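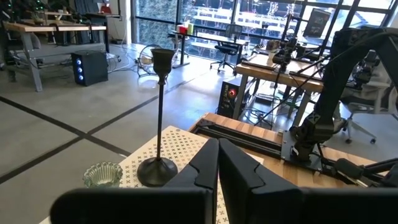 Gripper and Wrist Camera Trials: Your Questions
By Corey Pryor
7 min read

I've been comparing two grippers, two wrist cameras and a couple of controllers on our bench arms since November, and I get the same emails over and over (keep them coming, I like them!). So I've put the answers on one page. If you wrote to me and got a one-line reply with a link, sorry, this is where the link goes.

Which grippers are you comparing?

Two parallel two-finger grippers, the Witcombe and the Vinmont. The Witcombe is the one I grab first these days. It's wide, it's a bit heavy, and the body is a pain on a crowded table, but the fingers close straight and they keep closing straight week after week. The Vinmont is slimmer and quicker and I really wanted to love it. It's lovely in open space. On anything with a thin stem it tends to shove the object a little before the second finger arrives, and then you're chasing it.

I run both with the black stepped fingers, the ones with notches on the inner faces, so at least the part that touches the object is the same kind of thing on both.

Why notched fingers and not flat pads?

Thin round stems. A flat pad on a metal candlestick stem gives you a line of contact and the whole thing wants to swing. With a step to seat the stem in, it stays put much more often. The downside is that the notches are awful for flat things. Try to pick up a coaster or a sheet of card with them and you'll be there all afternoon. I swap back to flat pads for that and I don't try to make one finger do everything anymore.

Why candlesticks and votives? Why not the usual blocks?

I did blocks for the first while and every gripper I owned looked brilliant. Blocks forgive you. A candlestick holder has a flared cup, then nearly nothing, then a big wide foot, so where you grab matters a lot. Grab the cup and you're fighting the flare. Grab the stem too low and the finger tips are into the dome of the base. A small clear ribbed votive is hard in a different way: the camera half loses it, the rim is scalloped, and if you squeeze like you would with metal you're sweeping up.

They're also cheap, and you can find something close to them in any thrift store, so people who want to try this at home or at school can get a set together in one trip.

What's the score so far?

For the Witcombe against the Vinmont, on the same list of objects and the same start poses, I've logged 267 grasps each. I'm not putting the percentages on this page yet. I changed the finger screws partway through the Vinmont runs and I want to redo the earlier ones before I say anything with a decimal point in it. What I'll say now is that the Witcombe is ahead on stems, the Vinmont is ahead on small light things, and on glass they're close enough that I'd want more runs before picking one.

How do you decide if a grasp counts?

Lift, hold, move sideways, set down, let go. If the object is standing after I let go, it counts. If it tips over on the release, it doesn't, even if the hold was perfect, and yes, that makes the numbers look worse than a lot of what you see online. I used to score only the lift. Then I watched one too many candlesticks get carried beautifully across the table and dropped the last half inch onto the edge of the base.

Where do you mount the camera?

On the wrist, looking out past the fingers. I want both finger tips in view the whole time, plus some of the table beyond them. It means the gripper body fills a good chunk of the bottom of the picture, and people write in to tell me I've mounted it wrong. I've tried it further out on a longer bracket. You see more of the object right up close, sure, but the bracket wobbles, it hits things, and every time it gets knocked you're calibrating again. Short and stiff wins for me.

What you do lose is the near side of anything small. A votive that's a bit off to one side can have its bottom hidden behind the gripper body just when you care about it. I handle that by doing the careful looking from higher up and then trusting the plan on the way down.

Which camera do you like better?

The Rakena, for the wide lens and for how it copes with windows. I work in a big bright room with glass all along one side, and the cheaper no-name camera I started with turned everything near the glass into soup. The Rakena isn't magic. Bright daylight behind the bench will still wash things out, and there are times of day when I pull the exposure down by hand and lock it. But I can lock it! The other one kept quietly going back to auto after a power cycle and I lost a whole morning's runs to that before I caught on.

One gripe: the cable connector points straight back, so you need room behind it or a right-angle adapter.

Does clear glass really cause that much trouble?

Yes and no. If you rely on depth from a wrist camera, clear glass is miserable. You get the table through it, or a hole, or a lumpy ghost of the rim. If you work mostly from the plain color picture, the ribbing helps a lot more than I expected - those vertical ridges catch light and give you something to hang on to. A bit of green tint helps as well. The worst thing I own is a perfectly smooth clear tumbler, and I only bring that one out when I'm feeling too pleased with myself.

Does what you put on the table matter?

More than the camera does, some days. A plain white surface gives the system nothing to look at between objects. A plain wood top is better, but the glare can be rough. I like a white mat with a small repeating mark on it, little brown X's in my case. It gives texture everywhere, it's soft enough that a dropped votive usually lives, and when it slides you can tell right away from the pattern. Don't go for anything big and bold, though. I tried a checked tablecloth once and the detector decided one of the squares was a box.

What are you using for a controller?

The Zitent for the arm and gripper together. I ran the Vinmont on its own little controller for a while, with the arm on the Zitent, and the two never quite agreed on what time it was. You'd get a close command landing a hair late, and a hair late on a thin stem is a miss. With both on one controller that went away. If your objects are chunky you may never notice the difference and you can save yourself the money.

Settings, for those who asked: I run the control loop at 20 milliseconds and I keep the closing speed low for the last part of the travel. Low feels silly when you're watching it. Do it anyway.

Two arms or one?

One arm is plenty for comparing grippers. A second arm is handy when you want to test handing things over, or steadying a base while the other one lifts, but it doubles the cables and more than doubles the fiddling. If you're just starting out, get one arm going well and leave the other for later.

How are your arms fixed down?

Metal mounting plate, bolted along an aluminum extrusion rail on a butcher-block bench. I like the rail. You can loosen it, shift an arm along and tighten it again without drilling a new set of holes in a nice bench top. Check the bolts at the start of every session. I know, I know, but a base that has worked loose looks exactly like a bad calibration, and I've spent hours on the wrong one of those two.

How long do the fingers last?

My current Witcombe set is past 2,000 closings and the notches are a tiny bit rounded at the edges, nothing I can feel in the results. The earlier printed set for the Vinmont lasted 21 days before one tip cracked, but I'd printed it in the wrong direction, so please don't hold that against Vinmont. The layers should run along the finger. Mine ran across it.

Can I send you a gripper to test?

Maybe! Write first and tell me the weight, the stroke and the bolt pattern. I don't take payment for it, I send everything back, and I'll publish whatever I find, including the bits you won't like. I can't do suction cups or soft fingers at the moment, I don't have the air supply for it.

I can't afford any of this. What should I buy first?

A mat, a few awkward objects and the best camera mount you can make. Any working two-finger gripper will teach you a lot if the camera stays where you put it. I spent my first money on a faster gripper and all it did was miss faster. If you have a bit left over after that, buy spare fingers before you buy anything with a motor in it.

Will you share the object list and the start poses?

Yes, I'm cleaning them up now. The list is fine, the poses are in a spreadsheet with my notes to myself all over it, and some of those notes are rude. Once I've redone the early Vinmont runs I'll post the lot on this page with the results next to it.

Something's not covered here. Where do I ask?

Use the contact form and put "gripper" somewhere in the subject so it doesn't end up with the invoices. If you're asking why your own setup misses, tell me what the object is, where the camera sits and which way your windows face. Those are the first things I'll ask you for.

Last updated August 15, 2021

Get new test results by email. Enter your address to join the newsletter. You can unsubscribe at any time.

This site uses cookies to remember your preferences. Accept / Manage settings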